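Droltley Children's Room: Opening Checklist with Comments
Checked May 23, 2026

Please go through the list before the doors open, and write a little more than you think you need to. The comments are what the next person reads over their first cup of coffee, and they really do help!

1. Front gate closes and latches by itself
OK. It was sticking back in January, but the new spring is lovely and the latch catches every time, even when you let go early.

2. Outlet covers in place
Needs attention. 2 missing behind the reading bench. Spares are in the Skarnness cabinet, top drawer (the one that jams, so pull up and then out).

3. Bookcases fixed to the wall
OK. Gave each of them a good firm tug. The tall one creaks, as it always has, but the bracket is tight.

4. Hot water at the low sink
Needs attention. Still warmer than I would like for small hands. Work order 323 is open with Eluseo and I have asked them kindly, again, for a visit.

5. Floor mats flat, corners down
OK after fixing. One corner by the coat hooks had curled, so I turned the mat around and it is behaving now.

6. Fire exit clear
OK. A stroller was parked across it when I came in. I moved it to the porch and put the sign back up.

7. First aid box
OK. Bandages and wipes restocked, and the ice pack is back in the freezer where it belongs.

8. Room temperature
Reads 81, too warm for nap time. Blinds down on the sunny side, fan on high, please look again in 30 minutes.

9. Play food and dishes
OK. No cracks or open seams found. Anything with a loose label goes in the Jitpraphai bin for mending, please, and never back on the shelf.

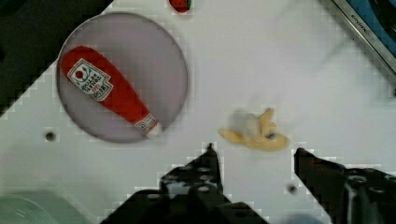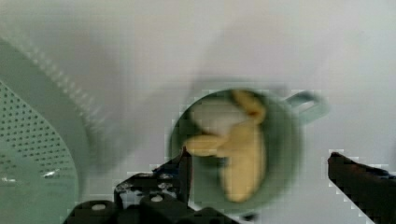 Item 9, play food and dishes: ketchup bottle on its plate (first), banana in the green mug (second).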